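Ovaletti Mineral Wall Finish, Slate Blue

Item 3965
Sold by the tub, mixed to order
In stock at Plerkard

I've been selling this stuff for years now and I still get a little giddy when somebody orders the Slate Blue. It's a thick, brush-on mineral paint with a fine grit in it, so you end up with a wall that has some life to it, all soft streaks and cloudy patches, kind of like old plaster. I did my own hallway in it last winter (two evenings and a lot of podcasts) and I keep touching the wall on my way to bed!

One tub covers 40 square feet with two coats. I know that sounds stingy next to regular wall paint, but it goes on heavy. Measure your wall, take off the doors and windows, and then order one more tub than you think you need. Each batch is mixed by hand and the blue can drift a bit from one to the next, so if you come back for more in January it may not match what you bought in the fall.

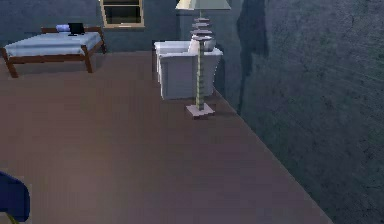 For brushes, I like the wide Nikzad block brush, the one with the stiff bristles. Work in big loose crosses and don't fuss over it. My first try was way too neat and it looked like I'd combed the wall! Let the first coat sit overnight, then go again with a little less on the brush. A roller will leave you with an even orange-peel texture, and if that's what you're after you can save your money and buy something cheaper.

It sticks to bare drywall, old plaster and flat paint. Glossy paint needs a sanding and a coat of the Kestasard grip primer first. I wouldn't put it in a shower or right behind a stove. A hallway, a bedroom, one long wall in a living room, all great.

People ask me about floors a lot. Please don't, it scuffs! It does look lovely next to a warm, brownish floor though, and I'd pick that over a gray one any day.

Sample pots are number 426 on the order form and you get enough for a good-sized test board. Paint the board, lean it against the wall and look at it in the morning and again with the lamps on. The color changes more than you'd expect.

Tubs ship within 5 business days of mixing. Unopened tubs can come back to us, but opened ones can't, sorry.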